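Robot club, week whatever

01/08/2024

OK quick one because I have to be out the door in a bit and I promised people an update before we go back.

So. The club is still going! We lost two people over the summer and gained three, one of whom can solder, so I'm calling that a win. For anyone new here, I help run the robotics club at Parry, we are 11 students and me, and this year we signed up for the Clallora challenge. Home tasks. Clearing a table, mostly. Sounds easy. Is not easy.

The rules came out late and they're long. Short version: your arm gets a table with dishes and food on it and other kitchen stuff standing around, and it has to clear what it's told to clear and leave the rest alone. Points for every item that ends up where it belongs. Points off for drops. Big points off for food on the floor (fair). You don't get to see the layout before the day, so no hard coding positions, which was of course the first thing everyone wanted to do.

We are doing it the show-it-what-to-do way. One person drives the arm by hand through the whole job, it records, you do that again and again and then train on the lot. Our count as of last night is 2,326 clips. The goal is 3,785, a number Marcelino got out of a spreadsheet that I have not been allowed to see. Marcelino Campos, if you're reading this, share the spreadsheet.

What we've learned so far, in no order:

Plates are fine. Flat things with a rim, the fingers get under the rim, up it goes. Plates with food on them, less fine. Tilt a tiny bit too much and the whole lunch starts sliding.

Cups depend. From the side good, from the top you need to be dead center or it tips. Two cups next to each other is the worst, the fingers need room on both sides and there isn't any.

Chopsticks!! I hate them. Adoración put them in the practice set because the rules say "utensils" and don't say which ones, and she's right, but wow. Thin, they roll, and if you come down too hard you're just pressing on the tray. Adoración Aranda is our best driver by a mile and even she gets them maybe half the time.

Speed. Everybody drives too fast when they start. I did it too. You think you're being smooth and then you play back the wrist camera and it's soup. We had a whole evening of clips from one of the new kids that was basically unusable and I had to be the one to tell him. He took it well. We now have a rule, if you can't read the playback you do it over, and the rule goes for me to.

The other thing is lighting, we moved the table once in October last year and everything we'd trained before that fell apart. So now there's tape on the floor and god help you if you touch the tape.
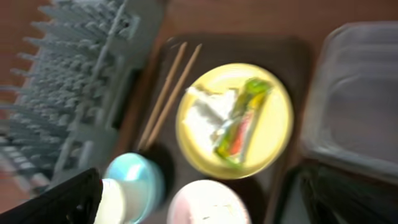

Anyway the tray setup is the one we're spending most time on now. Cake or sandwich type stuff on a plate, cups close by, chopsticks along the side, dish rack near enough that you can bump it if you get lazy on the way out. Marcelino wants to make it harder still. I want to get this one solid first. We had a bit of an argument about it, friendly, it's fine, we're doing it my way until the end of the month and then his.

Money stuff. Jakdale gave us 400 dollars, which is amazing, thank you, and it's going straight into spare fingers and a second power supply. We've also been lent a better laptop for training so a run is overnight now and not a whole weekend. Still need a way to get the arm to the venue that isn't the back seat of my car with a seatbelt on it. If you have a van and a free day please email me.

Team name is still Gukau. I was outvoted. Don't ask me what it means, I got three diferent answers.

Next session we start at the usual time, bring your own snacks, the practice food is for practice. If you can only come for an hour come anyway, an hour of careful driving is worth a lot to us right now.

OK gotta run — will post the schedule when I get home tonight.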